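**April 2026, Irnum sim notes**

Spent most of today on the wrist view rules for the Cairns setup, and I think we finally have something I can live with (well, mostly!). The old sheet from Serier just said "fingers visible," and everybody read that their own way, me included.

So, what I'm using from now on:

- Both fingers show in the wrist view before a run gets logged.
- Some bare tabletop stays visible between them.
- Table edge in view? Fine, but write it in the run notes.
- Save a still every 30 steps, and don't touch the lighting halfway through a batch.

I went back over run 181 with the new list and it made the sorting so much faster. The near finger is a big dark shape in that one and I'd still love a lighter finger material, but that's a change for June, after the Radovex export is settled.
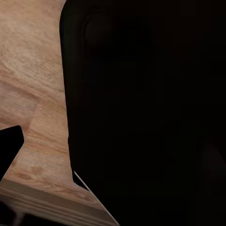
*Wrist view, simulated: both fingers, wood grain between them, table edge at lower left. Edge goes in the notes.*

Still to do: rerun batch 33 with the same settings, and ask whether 5 stills per run is enough for the archive.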